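Minutes of the May general meeting
Flisulach House Tenants' Association

Meeting held in the ground floor common room. Called to order at 7:04 p.m., the advertised time being 7:00, which the chair described as a personal best.

Present: Trevor Bramwell (chair), residents of 14 units, one dog. Minutes taken by the resident of 3B, who looked up at the wrong moment.

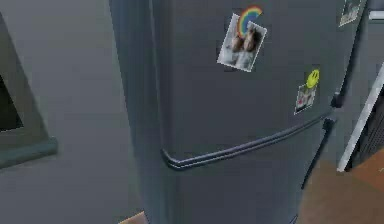
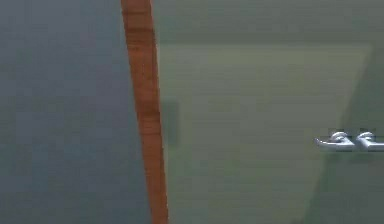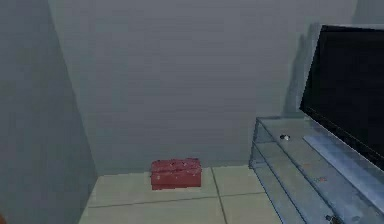
Refrigerator; brown rod with a wood grain; gray walls and tiled floor.

1. Minutes of the last meeting

Approved with one correction. The resident of 2A did not "storm out" in March. She left at a normal pace and would like that written down. It is now written down.

2. Laundry room

The machines from Plustance have been in for two months. The chair reported that they are quieter than the old ones. The resident of 1C, who lives over the laundry room, reported that they are not. A long exchange followed about the spin cycle and what counts as a hum.

The new machines do not take quarters. They take a card, which is bought from a dispenser, which takes only quarters. The chair has written to Plustance about this and received a brochure.

Moved and carried: no laundry to be started after 10 p.m. An amendment to allow "small loads" failed when the mover was asked what a small load was and said he'd know it when he saw it.

3. Roof

Bistex sent someone to look at the leak over the fourth floor landing. Their letter says the leak is "consistent with water entering from above." Members thanked Bistex for its candor.

The quote for the patch is $3,000. The quote for doing the whole section properly has been promised since winter. The resident of 4D asked whether the bucket on the landing belongs to the association or to him, as he bought it. The chair ruled that it is his bucket but our water.

After discussion it was agreed to hold off on the patch until the second quote arrives, or until the next heavy rain, whichever upsets people first.

Action: chair to call Bistex again, this time in the morning, when they answer.

4. The courtyard planters

Tomatoes were proposed. Tomatoes were also proposed last year and were eaten by something. Two theories were put forward, squirrels and the resident of 2D, and 2D was present and took it well.

The motion to plant herbs instead passed, eight in favor, five against, one on the phone in the hallway. Mint is to stay in its own pot. Those who remember the last time mint was allowed out spoke with some feeling.

5. Summer supper

Pongsiri will cater again, at the same price per head as last year, provided we confirm numbers by the end of the month. Last year 22 people signed up and a good many more came down once they smelled it. The chair asked that people who intend to eat also intend to pay.

There was a request for a mild option. There was a counter-request that the mild option not be the only one left at the end, as happened before. Both requests will be passed on to the restaurant in one email, and they can work it out.

Music was discussed. The resident of 3E has offered his band. The association will use a speaker.

6. Bicycles in the stairwell

Same bicycles. Same stairwell. The notice put up in the fall has been taken down, and a bicycle is now leaning where it used to hang. A new notice will be put up higher.

The resident of 1A suggested asking the owners to move them. Everyone agreed this was worth trying. It emerged that three of the owners were in the room.

Action: owners to move bicycles. Chair to buy longer tape.

7. Other business

a) The front door buzzer for 4B still rings in 4A. The two households have come to an arrangement and would prefer to be left alone.

b) A single brown glove has been on the mailboxes since January. Last call.

c) The resident of 2A asked that meetings be limited to an hour. The discussion of this took 20 minutes.

d) The dog was thanked for its patience.

Next meeting in July, same room, 7:00 p.m. as printed and 7:04 as practiced.

Adjourned 8:51 p.m.

Corrections to these minutes should be put under the door of 3B in writing, and folded.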